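Minutes of the monthly meeting, Flaten Street Traders' Association
21 April 2023, back room of the Iva bakery

**Present:** Joaquín Sosa (chair), Milagros Orellana (minutes), the owners or staff of Iva, Cledix Copy Shop, the shoe repair, the flower shop and the pharmacy.
**Excused:** McKinnon Hardware.

## 1. Minutes of the last meeting

Approved with one correction. In point 4 it was written that the pharmacy wants to close the side street on Saturdays. The pharmacy wants to keep it open. Milagros will change this in the shared copy.

## 2. Street lights

Joaquín talked with the city office by phone. The two lamps in front of the shoe repair are registered under request 3422, and the office says that the work is planned but can not give a date. The flower shop said that their customers in the evening complain about the dark corner, especially in winter. Joaquín will call again and ask for an answer in writing.

## 3. Street fair in August

The permission is not asked yet. Cledix offered to print the posters at cost price if the text is ready before the end of June. It was discussed if we print in one color or in full color. The difference in price is not big, so full color was agreed.

The budget for the fair is $800, the same as last year. The shoe repair thinks it is too little for music and also for renting tables. After some discussion it was agreed to rent the tables first and to look for a school band, who maybe will play for food and drinks.

Iva will have a coffee stand again. Last year the line was too long and some people left without ordering. This time Iva wants to sell also whole beans in small bags, so that people can take them home and do not need to wait. The flower shop asked that the coffee stand is not placed next to the flowers, as happened last year. Agreed.

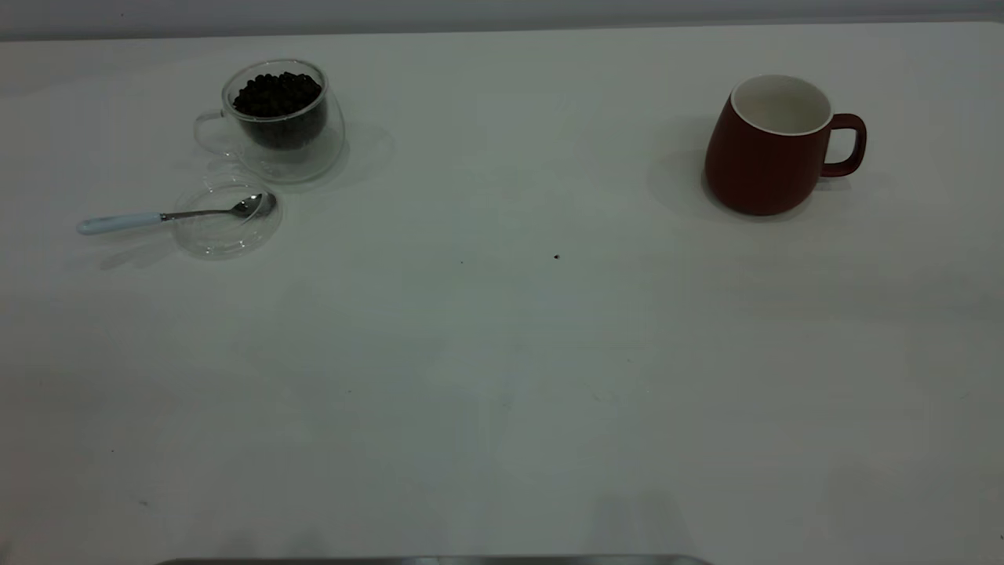

*Point 3: coffee beans in a glass mug.*

The position of the other stands stays as last year, with exception of the hardware shop, which asked by e-mail for a place nearer to the parking. Nobody was against.

## 4. Deliveries in the morning

Trucks stop in front of the pharmacy entrance between seven and nine. Persons with wheelchairs or strollers can not pass. The pharmacy asked all members to tell their suppliers to use the loading place at the corner. Cledix explained that their paper supplier changes the driver often and the new drivers do not know the street. Milagros will write a short letter which every member can give to the drivers.

## 5. Membership fee

The fee stays the same. Two members did not pay yet for this year. Joaquín will speak with them in private.

## 6. Other matters

- The flower shop is looking for a person to help on weekends, mainly Saturday morning.
- The key of the notice board was lost. McKinnon can make a new one if somebody brings the lock.
- Cledix asked if the meeting can start half an hour later. It will be decided next time, when everybody is present.

## Tasks

| Who | What |
|---|---|
| Joaquín | Call city office about the lamps, ask for permission for the fair |
| Milagros | Correct old minutes, letter for drivers |
| Cledix | Price for posters |
| Iva | List of what is needed for the coffee stand |

Minutes written by Milagros Orellana. Please send corrections before the next meeting.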